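Started using a hand basket for the weekly shop this month instead of a cart. Posting how it's going.

January rule: if it doesn't fit in the basket, it doesn't come home. I go to the Bisine on Lindton Road, 515 steps from my door, so everything has to be carried anyway.

First week I overfilled it. Two jugs of milk, potatoes, cat litter. The metal handle digs into your fingers long before you get to the register.

Second week went better. Heavy stuff in first, flat on the bottom, bread and eggs last. Same order you'd use for packing a bag, so unloading at the register gets it backwards - I still haven't solved that.

Snack shelf is the real test.
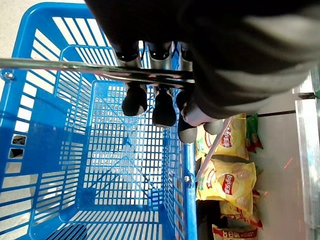 Blue basket, yellow chip bags. Bisine, snack aisle.

Chips are a bad basket item. They weigh nothing and take up half the room. One bag goes on top at the very end or it doesn't go in.

Someone asked about the baskets with wheels. The Jaramillo store across town has them. They hold more, so I buy more. Tried it once and went back to the plain kind.

Also, look at the floor of the basket before you load it. It's an open grid, and small things like loose garlic or a pack of gum can end up on edge in there. I put a folded tote down first.

Spending so far is down 30 dollars on last month. Most of that is drinks I didn't want to carry.

Will keep going through the spring and see.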